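Three weeks with Lellura, and do I want to keep paying for it?

Right, so a few of you asked what I'm using now the real arm is back in its box (long story, involves a burnt-out motor and a very patient neighbour). For most of February I've been playing with Lellura, the tabletop robot simulator from Nnaji. You get a virtual room, a choice of one or two arms, a chest of drawers, a shelf and a big tub of small objects to move about. You either drive the arms yourself with a games controller or write a bit of script and let them get on with it.

It costs £138 for the year for the home licence. There's a free trial of eight days, which I used up on settings menus, so learn from me and read the starter guide first. It's 38 pages and most of them are good! The chapter on controllers could do with another go, mind. It told me to press a button my controller hasn't got.

Setting up was easier than I'd feared. My desktop is not new and it sits in the coldest room in Grelisthorpe, but it ran everything on the middle quality setting with only the odd stutter when both arms were moving. On high it sounded like a hairdryer so I left that alone.

The thing I bought it for is the drawer work. Opening one, picking something up off the table, getting it over the open drawer without clonking the front. I've failed at this in real life more times than I'd like to say, and failing at it on a screen is so much cheaper.

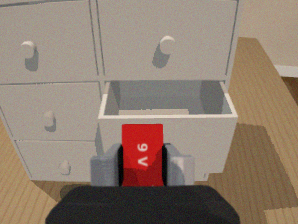
Ertuğrul Karabulut thinks I'm kidding myself. He left a long comment on my last post saying that simulators teach you to be good at simulators, that nothing in them is ever sticky or slightly bent, and that I'd be better off spending the money on a new motor and a bag of odds and ends from the kitchen. He's got a point and I did think about it for a good while. My answer is that the motor is on back order and I'd like to do something with my evenings.

What I will say in its favour is that Lellura makes you think about approach angles. With the real arm I used to just nudge and hope. In the simulator you can stop everything, swing the view round and see that you were coming in far too steep. You can save a moment and go back to it as often as you want, which I never could with the real thing, and I'm sure my second and third tries are better for it. I tend to park the arm somewhere near the top of the chest, save there, and then try the same pull three different ways.
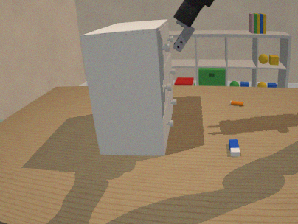 The free camera is what makes all that work, and it's where Lellura beats Damov for me. Damov gives you a couple of fixed views and a picture-in-picture that I always ended up turning off. Lellura lets you put cameras wherever you fancy, including down by the gripper, and it remembers them between sessions. I've got one low and off to the side for drawers and one high up for everything else. The only pain is that you can't rename them, so mine are called Camera and Camera and I get them the wrong way round every single time.

Damov is cheaper, to be fair, and its script editor is nicer. If you mainly want to write code and watch it run, try that one before you spend anything. 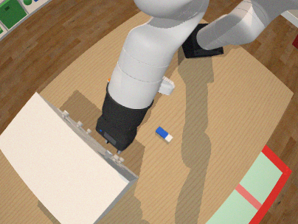

Picking up small things is where I've had the most fun and used the most bad language. There's a grip strength slider, and the value it comes with is much too keen. I dropped mine a fair way and things got calmer straight off. The other trick is to choose your first target sensibly. I'd go for the blue and white eraser when it's lying out by itself like that, with nothing up against it and plenty of table to move over. It's a nice plain block with flat sides, so if you miss, you know it's you. Leave anything round until you've got the hang of it (I didn't, and chased a ball round the table for most of an evening).

Two arms is a separate mode, and you switch it on from the room menu before you load anything. Do it in that order or you'll lose your layout. Indrek Kütt on the user forum posted a little script that makes the arms take turns, and I'd call it essential, as the built-in version lets them both set off for the same object and meet in the middle. His thread is at 101 replies now and still going, and there's a lot of useful stuff buried in it if you've got the patience.

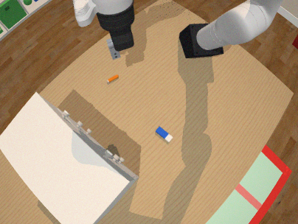
Sharing jobs out between the arms takes more planning than I'd bargained for. My first go was a simple split down the middle, left arm gets the left, right arm gets the right, and it fell to bits as soon as something sat near the line. Now I go by whichever gripper is closer. So with a layout like this one I'd send the left arm for the orange thing, as it's nearly underneath the gripper already, and hold the other one well back until the first has cleared off. The eraser is the awkward one, stuck out near the middle, and I still change my mind about who should have it.

Niggles, then. Undo only goes back one step. The help search finds nothing unless you spell the word exactly as they do. Loading a saved room resets the grip slider to that silly default, so write your number on a sticky note.

I'm keeping it for the year. Once the motor turns up I'm going to run the same drawer routine on the real arm and report back, and Ertuğrul can say I told you so in the comments if it all goes wrong. If anyone's got Lellura going on a laptop, let me know which one and how loud the fan gets.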